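Skirunix to release second album in March

Electronic duo Skirunix will put out their second full-length record, Pririmon, in March on the Zodero label. The album has 12 tracks and was recorded at the label's own studio in Zamora over two winters.

Skirunix are producer and DJ Hanna Hladun and percussionist Abdelilah Abdel Rahman. They met while playing the same club night and began trading unfinished tracks the week after. Their first album came out on cassette, in an edition of 181 copies, and sold out before the end of its launch tour.

"The first one was made on headphones in my kitchen," Hladun said. "For this one we had a real room and a real desk, and it took us a while to stop being polite in there."

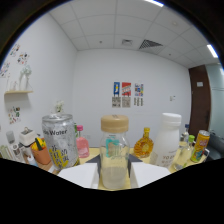 What's on the record

Most of the new material is slower than the duo's club sets. Abdel Rahman plays frame drum and darbuka on nine of the tracks, and Hladun sings on two — her first recorded vocals. The closing piece, "Salt Road," runs 16 minutes and was taken from a single live session with no overdubs.

"We tried to cut it down to seven and it fell apart," Abdel Rahman said. "The label told us to leave it alone."

The first single, "Low Bridge," is out now on the usual streaming services. A second will follow in February, with a remix by Hladun on the flip side of the vinyl version.

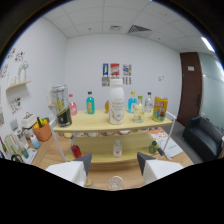 Zodero Press Office — Artists and Releases

Skirunix will play 12 dates in support of the album, starting with a hometown show in Zamora. Doors for that one open at 8 p.m. and the duo go on at 10. The rest of the tour takes in small clubs and two summer festivals, with support acts to be named later.

Pririmon will be sold on double vinyl, CD and as a download. Vinyl orders placed before the end of January come with a printed booklet of Abdel Rahman's rhythm notes. Tickets for the Zamora show are on sale at the venue box office and through the label's online store.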